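Chapter 2
Watching a Robot at Work

On a Tuesday in October, a class from Dalen walked over to the Tarnora lab for its open day. The line at the door was long - 523 visitors had signed in by noon. Tin-yau Leung, an engineer at the lab, gave the demonstration. He asked the students to write down each movement before they tried to explain it.

Most of their notes began with the word "reach." A reach looks like one action, but the arm has several joints, and each must turn by the right amount. In this chapter you will break a reach into steps and learn how a program stores them. Section 2 covers joints. Keep your own notes as you read. You will need them for the Ison project at the end of the chapter. 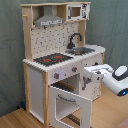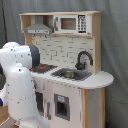 Figure 2. Robot arm and toy kitchen, Tarnora open day.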